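Reformulated or just nose-blind? Erdem by Clonier, old bottle vs new

tolu_vet
Posted June 25, 2019

I finished a 50 ml of Erdem last winter that I'd had since it came out. Bought the same thing again in November, same box, same size, and it does not smell the same to me.

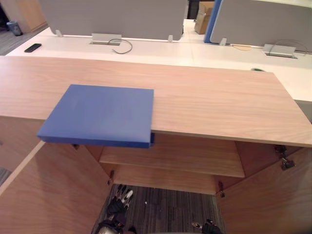
The old one opened with bitter orange and then went to that dry, slightly dusty iris for most of the day. The new one has the orange, but it's sweeter, and the iris is gone by lunch. What's left is a clean musk that could be anything. I've worn it 17 times now, on skin and on a scarf, and I keep getting the same result.

Has anyone compared batches? I can't find anything from Clonier about a change. The ingredient list on my new box is longer than the one I remember, but I threw the old box out.

marshgrass
Reply

Yes, it changed. I have a 2015 bottle and one I bought in the spring. The spring one is thinner from the first hour. I don't think it's a disaster but I wouldn't pay full price for it.

dkpellam
Reply

I'm going to disagree. I have three bottles from three different years and I can't tell them apart when my husband puts them on strips and numbers them. I got one right out of three, which is the same as guessing. People remember a perfume the way it smelled when they were excited about it.

Also, how was the old bottle stored? A half-empty bottle that's been open for years will lose some of the top and get heavier. You may be comparing an aged one to a fresh one, and the fresh one is what it's supposed to smell like.

tolu_vet
Reply

Bedroom closet, in the box, no sun. I know it ages. But aging should take away the orange before anything else, and the orange was fine on the old one right up to the end. It's the iris that's different.

marshgrass
Reply

dkpellam, strips are a bad test for this one. The difference is in the base and you don't get much of that on paper in ten minutes. Put one on each arm and check at four hours and again at eight.

dkpellam
Reply

We left the strips out overnight. I still couldn't do it.

hollis_ferry
Reply

Iris is expensive, that's the short answer. The real material comes from the root, and the roots have to be dried and kept for years before they're worth distilling. When a house wants to save money that's one of the first places to look. You can cover a lot of it with synthetics and most buyers won't mind.

The other thing is the rules on allergens and oakmoss. Plenty of older perfumes had to be adjusted for that and the companies don't announce it. A longer ingredient list doesn't prove anything by itself. Sometimes it just means they have to name more of what was already in there.

tolu_vet
Reply

That makes sense about the list. Was there oakmoss in Erdem to begin with? I never smelled any.

hollis_ferry
Reply

I don't know for sure. The perfumer was Guðlaug Ingvarsson, and most of what she does has a mossy floor under it, even the light ones. Telletti has it and so does Likonel. If you know Telletti well, go smell a current bottle of that. If it has also gone soft and musky, then it's probably the moss. If Telletti is the same as ever, I'd suspect the iris.

quincebowl
Reply

I thought Ingvarsson only did the first version of Likonel and somebody else did the one in stores now?

hollis_ferry
Reply

You're right, the current Likonel is someone else. Leave that one out of it. Telletti is still hers.

rena.b
Reply

I used to work a fragrance counter and we got this question every week about every brand. Check the batch code on the bottom of the bottle and compare it with the one on the box. If they don't match, take it back. I've seen testers and returns end up in the wrong boxes, and there are fakes of the 50 ml going around too. The fakes tend to have a decent opening and nothing after.

Where did you buy it?

tolu_vet
Reply

A discount site, I'm not going to name it. The codes match, I just looked. The sprayer feels the same and the cap has the same weight to it.

rena.b
Reply

Matching codes is good but it doesn't rule out a copy. Ask for a sample at a store that gets its stock from Clonier directly and wear that for a day. It costs you nothing, and then you'll know which problem you have.

marshgrass
Reply

I bought my spring one at a department store and it's thin like I said. So I don't think it's a fake.

dkpellam
Reply

Or you both expect it to be thin. I'm not trying to be rude. I was sure about a different one for years until I did the blind test, and I had already spent money on two old bottles from auctions. One of them had turned.

quincebowl
Reply

On the auction thing, be careful. Sellers write "vintage formula" on anything with a scratched cap. Ask for a photo of the batch code before you bid, and look at the color of the juice. My old Erdem went from pale yellow to more of a weak tea.

tolu_vet
Reply

OK. I'm going to get a store sample and do the two arms thing, and I'll have my sister spray them so I don't know which is which. I'll smell Telletti while I'm there.

dkpellam
Reply

Have her write it down and keep the paper. And do it on more than one day.

hollis_ferry
Reply

Skip scented lotion and wash with plain soap. Post what you get for the eight hour mark, that's the part I'd like to know.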